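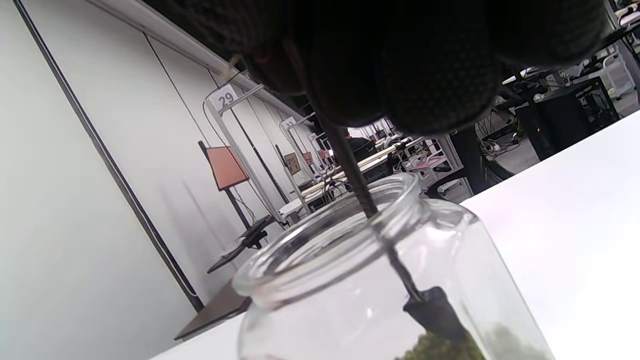
Reading time: 2 minutes

About Taka Picture House

We are a one-screen cinema with 70 seats, 68 of which we would recommend. The other two are behind the pillar. They cost less, and a certain kind of person always asks for them.

Taka opened in a former carpet showroom in Nolwood, after the old multiplex closed and the nearest film was a bus ride away. Leen Karam signed the lease, Ehsan Ansari found a projector, and neither of them had run a cinema before. The first film started 10 minutes late with the sound coming out of one side. People clapped at the end anyway, possibly from relief.

What we show is whatever we think is worth leaving the house for. That means new releases a few weeks after everyone else has had them, subtitled films in the slow months, and an action double bill every August in which very little survives.
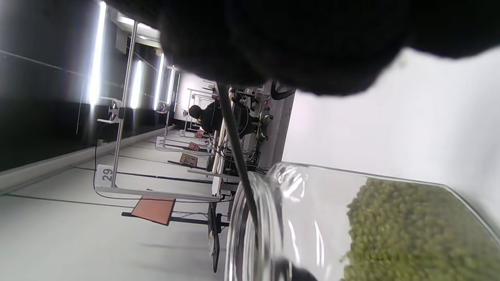 Reshma Magagula wrote to us that she had sat through three hours of black-and-white farming drama on our say-so and would like a car chase next time, please. She got two. We do read the suggestions book, even the pages about the heating.

Our members (427 at the last tally) pay a yearly fee and get cheaper tickets, a vote on the Christmas film and the right to complain in person. The vote has gone to the same film every year so far. We have stopped printing the other options in large type.
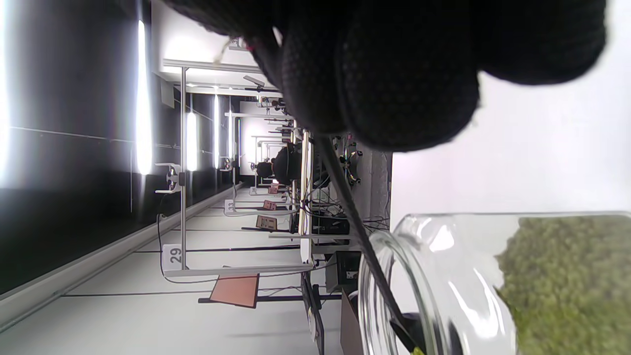
Dumisani Hlongwane thinks we should drop the interval, on the grounds that a good thriller ought not to stop for ice cream. We put this to the audience and the ice cream won easily.

We don't show adverts, apart from the one for Joubert the locksmith, which he made himself and which now gets its own applause. Trailers are kept to three.

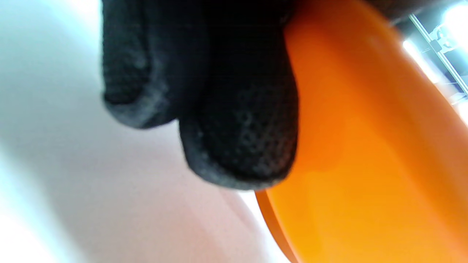 Jericho Estrella looks after the bookings and can arrange private hire, school mornings and birthday screenings, as long as someone agrees to sweep up afterwards. Doors open at half past six. The box office is the small window on the Plevenska side – knock if the blind is down.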